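Topic: Pen cup or drawer for markers?

Stusia
2022-01-04
I am trying to keep my table tidy. Now I use a black mesh pen holder and the books lie on the left side. The cup still has its label around it – should I peel it off?

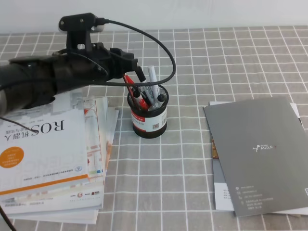

My question is mostly about the markers. The tall ones lean out, and I read they dry faster when they stand.

Uvia
Leave them. Mine stood in a cup since October and all 7 still write.

Tsoukalas
I disagree. Markers should lie flat, in a drawer. Only pens can stand.

Stusia
I have no drawer, so the cup must stay.

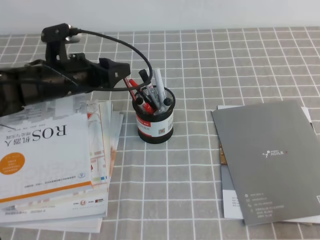 Mesh cup on the grid cloth, label still on

Sevby
Warm water for 20 minutes, then the label comes off easy.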